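Projects > Shared workshop > Simulation > granari-sink

# granari-sink

August, posted by the maintainer of the Wirkadham bench

Simulated kitchen sink episodes for the arm we are slowly building on the back bench at Wirkadham. The arm isn't finished. The sink data exists so the control code has something to chew on before there is any metal to break.
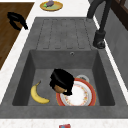
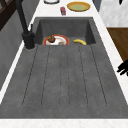
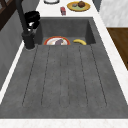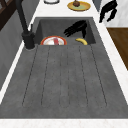 Rendered views of the sink, basin and drainboard. A yellow banana and a red-rimmed plate are in the basin each time; what else is in there varies.

## What you get

743 episodes that passed the replay check, out of 943 recorded. The rejects are in a separate folder with the same layout. I would look at them first, as they say more about the controller than the good ones do.

Each episode holds rendered frames, joint positions, gripper commands and a line of text giving the task. The task lines were typed by hand and it shows. "Put plate away" and "move plate to side" may well mean the same thing. I have not gone back to tidy them.

## What I don't believe

The first version of this page said the set would "transfer to a real kitchen". I have taken that out. We have tried nothing on a real sink and until we do the claim is worth nothing.

Things I would treat with suspicion:

- Contact. The simulated plate slides too easily. The Grønli friction settings helped a bit, then made the fruit behave like rubber, so I went back to the defaults.
- Looks. The stone is speckled and the marble has veins, but the light is soft and kind throughout. A policy trained on this has never met glare off a wet basin.
- Hidden objects. From the low view down the drainboard, the front lip of the basin hides part of whatever is lying on the floor. The object positions in the log are exact, which is a luxury the real arm won't have. Don't feed them to a policy and then boast about the score.
- Success flags. These come from a distance test. An object can be dropped near the target from a silly height and still pass.

## Build notes

The planned hand uses Stirex servos, 5 per side. The simulated hand is stronger than they are by a wide margin, and I've left the force limits where they were while the servo tests are still going on. If you want honest limits, set them yourself in `hand.cfg`.

Replay needs 4 GB of memory free. It will start with less and then stop halfway through with a message about textures that has nothing to do with textures.

To check a copy:

 python replay.py --set granari-sink --verify

Episodes are split by number and the split was not shuffled. Neighbouring episodes look much alike, so a random split will flatter your results.

## Using it

Take it, change it, no need to ask. Bug reports are welcome if they come with an episode number. The bench is open Friday evenings if you would sooner argue in person.

Recent items

- Servo bracket, third attempt
- Why the cable chain keeps catching
- Gripper pads: silicone or old inner tube
- Wirkadham bench power supply, wiring notes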